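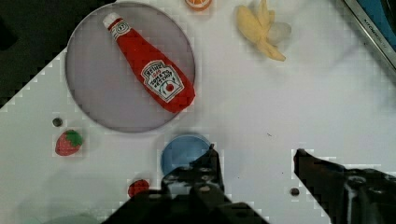
The Gruldale Play Kitchen Box

Toy food and kitchenware for playgroups, nurseries and busy front rooms

I started putting these boxes together when my niece's playgroup in Bolham ran out of anything to cook with. They had a lovely little cooker and one saucepan lid, and the children were serving up gravel (very nicely presented gravel, I should say, but still!). So I went through everything I had, washed it, bagged it up and took it down there, and by the end of the month Merle Wihongi from the next group along was asking if I could do one for her too.

Each box is a mix of pretend food and things to cook and serve it with. I don't do matching sets. Children don't seem to mind in the least if the plates are different shapes, and a mixed box gives them far more to argue about when they're laying the table. If you'd like it heavy on the veg, or you've already got more plates than you can store, put a note on your order and I'll swap things about.

What's in the box

Plates, bowls, something to drain the pretend pasta in, a few bits of cutlery and a good heap of food. The big box has 20 pieces of food and the small one has less of everything, but you still get a colander, as I've had complaints when I left it out. Children use it as a hat. Zanele Xaba tells me that at her place in Mastia it's also a steering wheel, a drum and the moon.

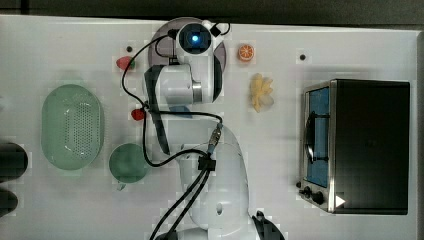

Colander on the left, ready for draining duties.

Sizes and ages

The small box suits two or three children playing together, and the big one will keep a whole table going. Both are meant for age 3 and up. I check every piece by hand and anything with a crack, a sharp seam or a lid that comes off too easily goes straight out, but please do have your own look through if there are babies crawling about.

Cleaning

Warm water, a drop of washing-up liquid and a soft cloth. Don't put any of it in the dishwasher – I tried, and I now own a bowl that rocks. If someone has been at it with felt tips, a bit of bicarb on a damp sponge shifts most of it. Leave everything out on a tea towel overnight before it goes back in the box, or it starts to smell like an old flask.

What people ask for most

Bottles and jars, every time. Ketchup is the clear favourite, and Themba Mabaso has asked for a spare twice now. You can add single pieces to any order, and I'll do a bag of 5 odds and ends if you just want to top up what you've got. 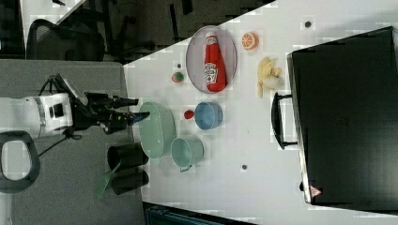
Ordering and collection

Boxes go out from the Aigner Road unit, or you can collect between 10 and 2 if you let me know you're coming. Small orders travel in a padded bag, big ones in a proper carton with a handle. Nosipho Radebe does the packing in January when I'm away, and she's tidier than me, so you may find the spoons tied together with string.

Returns

If it isn't right, send it back within the month with everything you were sent and I'll refund the box. Missing a piece when it arrives? Drop me a line and I'll post one out.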